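Accueil > Entretiens > Robotique et apprentissage

« Un bon exemple, c'est un geste qu'on a envie de montrer »

Chez Clullia, Carmela Donati passe ses journées à téléopérer un bras pour qu'un modèle apprenne à manipuler des objets de cuisine. Elle en parle avec une énergie communicative, et deux heures d'entretien n'y ont pas suffi. 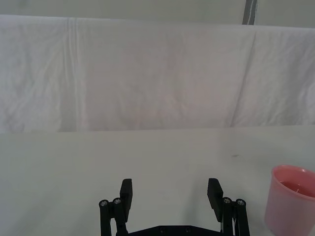 Au départ, elle devait rester un mois. « J'étais venue remplacer quelqu'un en mars, et je me suis prise au jeu dès le premier essai ! On tient les commandes, on attrape un gobelet, on le pose, et on se dit que tout le monde saurait faire ça. Puis on relit l'épisode et on voit toutes ses hésitations. C'est passionnant, on redécouvre sa propre main. »

Le projet s'appelle Nemness. Son but : constituer un corpus de démonstrations courtes, une seule tâche par épisode, avec une consigne écrite en langage courant. Saisir, déplacer, verser, empiler. Une séance compte 100 épisodes, et Carmela défend ce format avec conviction. « Au-delà, la fatigue s'entend presque dans les données. Les trajectoires deviennent paresseuses, on coupe les virages. Le modèle, lui, apprend la paresse comme le reste. »

Je lui demande ce qui distingue une bonne démonstration d'une mauvaise. Elle réfléchit, puis mime le geste au-dessus de la table du café où nous sommes installés. « L'approche. Les débutants foncent sur l'objet et corrigent au dernier moment. Moi j'aime qu'on lise l'intention de loin, que la pince s'aligne tôt, que les doigts soient ouverts à la bonne largeur bien avant le contact. Et j'aime aussi les rattrapages ! Un gobelet qui glisse et qu'on reprend proprement, c'est de l'or. Au début on les jetait, quelle erreur. »

C'est Obadia Ndung'u, chargé de l'entraînement, qui a insisté pour les conserver. Joint par téléphone, il s'en amuse encore. « Carmela m'envoyait des séances impeccables et le modèle restait bloqué au moindre écart. Il n'avait jamais vu personne se tromper. On a réintégré les reprises dans le lot suivant et il a commencé à retenter sa chance. J'ai appelé toute l'équipe pour qu'ils viennent voir. »

Reste la question de la variété. Faut-il changer le décor à chaque séance, les objets, la lumière ? Les deux collègues ne sont pas d'accord, et cela se sent. Obadia voudrait du désordre partout, tout de suite. Carmela préfère commencer sobrement, avec un fond uni et peu d'objets, et déplacer d'abord les positions de départ. « Quand quelque chose rate sur une table chargée, on cherche la cause pendant des heures. Avec un fond simple, je sais où regarder. Le désordre, on l'ajoute ensuite, et j'ai hâte d'y être, j'ai déjà une caisse pleine de passoires ! »

Le corpus vient de dépasser les 1,000 épisodes validés (elle l'écrit ainsi, à l'anglaise, sur le tableau du labo). Chacun est relu par une autre personne que celle qui l'a enregistré. La relecture est, de son propre aveu, la partie du métier qu'elle a mis le plus de temps à aimer. « Maintenant je reconnais les collègues à leur façon de refermer la pince. Kagiso Msimang serre doucement, en deux temps. C'est très beau à regarder. »

Pour la suite, elle pense aux liquides, aux tissus, à tout ce qui change de forme quand on y touche. « Verser sans renverser, plier un torchon... Je pourrais y passer des années. » Elle regarde l'heure, s'excuse, finit son café debout. Une séance l'attend.

Propos recueillis par Arlo Thibodeaux, 2025-09-14

Contact | © Trernero, tous droits réservés | Haut de page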